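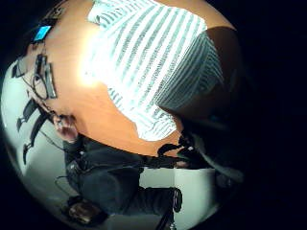
Oliwia Kwiatkowski wrote in after the September issue to ask why we'd gone quiet on the gripper fault, and whether the sessions we'd already recorded at Trastthorpe were any good. Fair questions! I've been putting this off a bit, so let me catch everyone up.

The short version is that the finger position signal was dropping out. You'd close the gripper on something, the fingers would shut just fine, and the log would swear they were still wide open. Only for a moment, and then it would catch up with a jump. If you were watching the live view you'd never notice (I didn't, for weeks). It only came out when Zbigniew Olszewski ran the playback on the arm in the Vesov bay and it let go of a full jar of screws over the bench. Glass everywhere, and one very rude word from me. The guard was down and our hands were well clear, but I've since stuck a plastic tub on the shelf and that's what we use now.

I blamed the software first, then the battery, then the software again. Swapped the board, no change. In the end it was the cable. The Jabłońska leads we bought in spring have a stiff boot at the plug, and every time you bend your wrist past a certain point it works the connector a little bit loose. Zbigniew found it by wiggling things, which I'm told is a method.

So, Oliwia, out of 806 recordings we've pulled 394 that show the jump at least once. Those are out for good. The rest we're keeping, though I want to go through the ones with a lot of wrist movement again before anybody trains on them.

For now, please tape the lead down behind the plug before you start, and do 4 slow open-and-close cycles with the log on screen. If the line jumps, stop and come find me. Don't play anything back on the arm until it's been checked, even if you're in a hurry. New leads are on order from Prarnport, with a softer boot and a screw collar, and I'll post in the usual place when they show up.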